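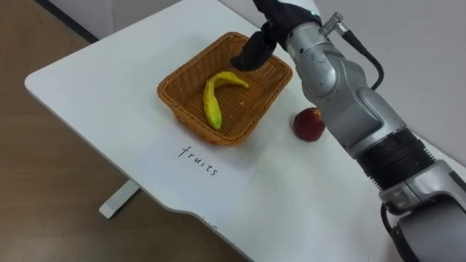
Dasia hand on a silver arm, fingers down in the fruit basket beside the toy banana.

Home Arms Hands & Grippers Cameras Controllers Used & Returned Visit Us
Search the shop Enter keyword or part no. Go

Dasia Multi-Finger Hand by Pultance
Try it at our Oakley shop, rent it, or buy it outright

We've had the Dasia on the bench since June, and it has turned into the piece of equipment people ask for the most when they come in to try things out. If you're reading this page you probably already own an arm, and you're probably weighing a hand with fingers against the plain two-jaw gripper that came with it. We sell both, and we're happy to sell you either one, so what follows is what we would tell you over a cup of coffee if you stopped by.

The Dasia is a black hand with jointed fingers and a thumb, made to bolt onto a small or medium arm. Our two-jaw comparison unit is the Zasport parallel gripper, a good, sturdy, simple thing that we've sold for years and still recommend to plenty of customers. Both went onto the same arm and both worked through the same sorting job, so whatever differences we noticed came from the hand and the way we set it up.

How we tried it

The job is an old favorite of ours. There's a wicker basket, a handwritten label that says "fruits," and an assortment of everyday items that either belong with the label or don't. It's a humble little test, but it asks a lot of a gripper. A woven basket has sides that get in the way, round fruit rolls if you nudge it, and a banana never seems to lie the way you'd like it to. Ashley Greenwood, who looks after our demo bench, ran the job with 13 different items, and went back through the awkward ones with each gripper until she was satisfied that she had given it a fair chance.

On round fruit, the two were closer than we expected. The Zasport closes on a toy peach quickly and holds it well as long as you come in over the middle. The Dasia takes a moment longer to wrap its fingers, but it forgives you more if you come in off center. For a customer whose parts always sit in the same spot, we'd say save your money and stay with the two-jaw unit. For a customer whose parts wander (and most of ours do!), the fingers start to earn their keep.

The banana was where we changed our minds a little. With flat jaws you have to turn the wrist to match the curve, and inside a basket there isn't always room for that. With the Dasia, Ashley could come straight down and let the fingers settle on either side. She did have to slow the last part of the approach, and she would tell you to do the same - a fingertip can catch in the weave if you hurry.

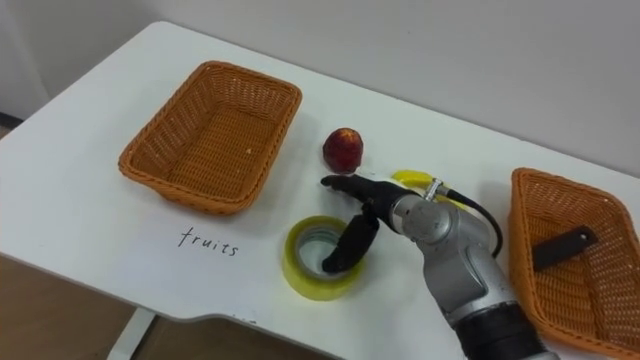
Reading time: 5 min

Olaia Ibarra, who does our setups and most of our phone support, likes to hand people the tape roll first. A roll of packing tape lying flat is wide, slick on the outside, and has that inviting hole in the center, so there are several sensible ways to go after it. You can pinch across the whole thing, you can take the rim between thumb and finger, or you can put the thumb down inside the core the way the Dasia has it here and work from there. The Zasport can manage the rim, but it won't open wide enough for the full width of the rolls we buy. We found the thumb-in-the-core approach the easiest to teach, and it carried over nicely to mugs, rings, and short lengths of pipe.

One habit worth picking up: watch the finger you aren't using. When the thumb is busy, a long finger sticking out to the side can bump whatever is sitting next to the thing you want. Our bench gets crowded with fruit and baskets, and we knocked a few items around before Olaia added a pose that tucks the idle fingers in before the hand travels. That pose comes loaded on every unit we ship, and you can change it to suit your own table.

What to know before you order

The cable runs outside the arm on our setup, and it will on most of yours. Leave it a generous loop near the wrist so it can turn freely, and clip it lower down, away from the elbow. We include 17 clips in the kit, which is more than you'll need, but they do vanish into drawers.

The hand needs its own power feed. Please don't try to share the one that runs your wrist camera. We tried that on your behalf and spent an afternoon chasing dropouts that had nothing to do with the hand.

Training the grips takes patience for the first day or so and then goes quickly. The controller stores up to eight named grips, and we've never had a bench customer fill them all. If you're coming from a two-jaw gripper, your old open and close commands will still work as a starting point, and Olaia can walk you through the rest by phone.

Fingertip pads wear. On rough wicker they wear faster. Spare pads are listed under Hands & Grippers, and swapping them is a small-screwdriver job that you can do without taking the hand off the arm.

Dasia or Zasport?

Get the Zasport if you pick one kind of part, if your cycle time matters more than anything, or if the machine will be run by people who'd like as little to adjust as possible. It's also the easier of the two to keep clean.

Get the Dasia if your items change from week to week, if you work in and out of bins and baskets, or if you're teaching grasps by demonstration and want something shaped a bit more like the hand doing the teaching. It's a pleasure to use once you have the approach speeds right, and we have a soft spot for it.

Renting

If you can't decide, rent. The Dasia is $158 a week with the mounting plate, cable, clips, and power supply included, and we take the first week off the price if you end up buying. Tell us which arm you have when you call so we can pack the right plate.

Bench visits in Oakley are free, but please book ahead, and do bring your own parts. Ashley will clear the fruit off the table for you and set up whatever you've brought along. Ask for a morning slot if you'd like Olaia there as well, as she is usually out on setups after lunch.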